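# Unit 4: Buying, Keeping and Retiring Office Equipment

Small Business Bookkeeping, instructor Hugo Texier
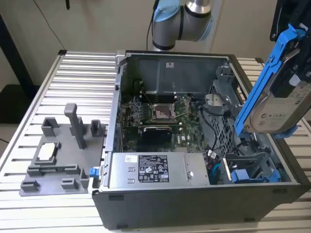

*Fig. 4.1. Desktop tower with the side panel off. Power supply at lower left, motherboard above it.*

Read chapter 6 before class. Bring the Grerside ledger sheets from Unit 3.

## Expense or asset?

A purchase that will be used up within a year is an expense. A purchase that will serve the business for several years is usually recorded as an asset, and its cost is spread over those years. Most firms set a cutoff so they don't have to track every stapler. In this course the cutoff is $1,000 per item. Anything under that goes straight to Office Expense.

Cost means everything paid to get the item ready for use: price, sales tax, delivery, setup. A service contract is separate and goes to Prepaid Expense.

## Straight-line depreciation

(Cost − salvage value) ÷ useful life

Grerside buys a copier for $3,000 in January. Salvage value is zero and useful life is five years.

- Per year: $600
- Per month: $50
- Book value after 12 months: $2,400

Salvage value is an estimate. Write down how you got it and keep the note with the invoice.

## Repair or improvement

Ordinary repairs keep an item working as it did before. Record them as expenses. Work that adds years of life or clearly raises what the item can do is added to the asset's cost. If you depreciate over a new life, start from the book value on the day of the work.

## Disposal

1. Bring depreciation up to the date of sale.
2. Remove the cost and the accumulated depreciation.
3. Record the cash received.
4. The difference is a gain or a loss.

Problem for next time: Higinio Cuevas sells a used display case to Ochoa for $646. Book value is $700. Write the journal entry. Original cost was $1,400.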